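Qui sommes-nous

Ultholm rédige des règles d'essai pour la préhension robotisée. Le référentiel Cledach comporte 43 exigences, applicables en simulation puis sur cellule réelle.

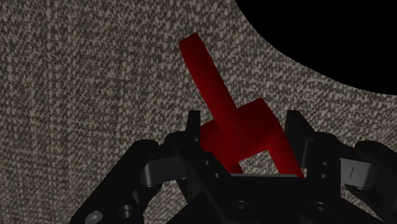
Rendu de simulation : Ultholm / N. Bepari

Une pièce rouge à barres croisées, tenue entre deux doigts, relève de la classe « géométrie non convexe ». Tout essai est consigné avec la version du modèle et les paramètres de contact.

Responsable du référentiel : Pankaj Grewal. Révision en vigueur : 30 juillet 2018.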